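Give Us Back the Lunch Hour

The furniture plant at Ulleck used to blow a horn at noon. It blew again at one. Between the two, everything in the building stopped, including the phones in the front office, where I had my first real job. If you called at 12:15 you got a recording that said the office was closed for lunch and would open again at one o'clock. I don't remember a single customer complaining. They were at lunch too.

The horn is gone now and so is the hour. The plant allows 20 minutes, taken in shifts so that the line keeps moving. The front office has no set time at all. People there eat when they can, which in practice means a sandwich in one hand and a mouse in the other. I hear the same thing from people who work at the bank, at the dental office and at the county building. Most of them have a lunch break on paper, and most of them work through a good part of it.

I think this is a bad trade and that we made it without much thought. I would like to see the full hour come back, at the same time for everybody in a workplace, with the doors closed if need be.

The usual argument for short breaks is that people want them. They would sooner go home at 4:30 than sit around in the middle of the day. I take that argument seriously because for some people it is true. A parent with a child in daycare until five has good reason to want every minute at the far end of the day. I was that parent for several years. But look at what happened to the early finish. In the office where I worked longest, we gave up half the lunch hour in exchange for leaving at 4:30. Within two years the 4:30 had slid back to five, and the half hour at noon did not return. There was never a memo about it. A few people stayed late in February to get the year-end accounts out, then the rest stayed too, and by spring that was the schedule.

The second argument is about money. An hour with the doors closed is an hour without sales. For a diner or a drugstore I accept that. Somebody has to be at the counter at noon, and in those places staggered breaks make sense, so long as they are real ones. A great many workplaces have no counter, though. An insurance claim that gets looked at by two o'clock is as good as one that gets looked at by one. The people who handle those claims are eating over their keyboards to save time that no customer is waiting for.

What goes missing is harder to put on a ledger, but it is there. At Ulleck the sawyers ate with the finishers, and the office ate with both, mainly because there was one room with chairs in it. I learned how a dovetail is cut from a man who was explaining it with two slices of bread. I learned who was sick, whose truck was for sale and which of the new orders was going to cause trouble on the floor. That last kind of news saved the company real money more than once. It came out over soup, from people who would not have walked up a flight of stairs to report it.

Managers know they have lost this, and they spend a good deal trying to buy it back. A distributor I did some bookkeeping for, Cikton, had 6 team-building events in one year. There was bowling, and there was an afternoon with a speaker who had us toss a ball of yarn to each other. I liked the bowling. But the same company had taken the chairs out of its break room and put in standing counters, and I would have swapped all six events for the chairs.

My friend Brândușa Vlad grew up in a town where the shops shut from noon until two, and she thinks I am too soft in asking for one hour. She has run the kitchen at the Jumville school for a long time. She says you can tell which children have been taught to eat with company, and that it has nothing to do with manners. They stay in their seats after they are done. They are waiting to hear the end of what somebody is saying. The school cut its lunch period a while back to make room for more reading time, and now, she says, the trays come back half full and the talking gets done in class. I am in favor of reading. I also think a child who has eaten a whole meal reads better in the afternoon.

Jumville is a town of 2,312 people, and it once had three places on Main Street that did most of their business between noon and one. Two have closed. There were other reasons for that, rent among them, and I don't want to hang it all on short lunches. But a person with 20 minutes can't walk to Main Street, order, eat and walk back. That person brings something from home or buys it from a machine. A town that wants people downtown could start by letting them out of the building.

I should say what I do myself, since I am telling others how to live. I keep my own books now and work at home, and for the first year I ate worse than I ever had at any job. Crackers, mostly, and coffee, with a spreadsheet open. Then I made a rule. At noon I get up and clear off the table by the window. I sit down at it with a plate and stay until one, even if the food is gone by a quarter past. If a neighbor is around I ask them over. The first weeks were dull and I looked at the clock a lot. I don't look at it much now. The work still gets done, and I make fewer mistakes in the afternoon – I know because I am the one who has to find them.

A rule like that is easy for me. I have no boss. For most people the change has to come from above, because the one worker who stands up at noon while the others keep typing will feel like a slacker, and may be treated as one. That is why I keep coming back to the horn. It was loud and ugly and it went off whether you were busy or not, but it took the decision off everybody's shoulders at the same moment. The foreman had to stop too.

You would not need a horn today. An owner could turn the phones over to a recording and lock the front door, then go sit down where the staff can see it. Try it for a month. I would guess that most customers will call back at one, and that somebody at the table will mention a problem you had not heard of yet.

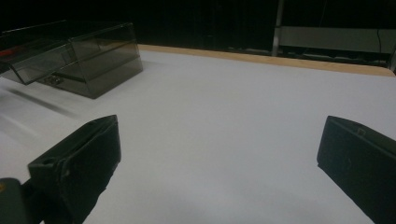

GUNNEL MIDTBØ

Contact | © All rights reserved | Back to top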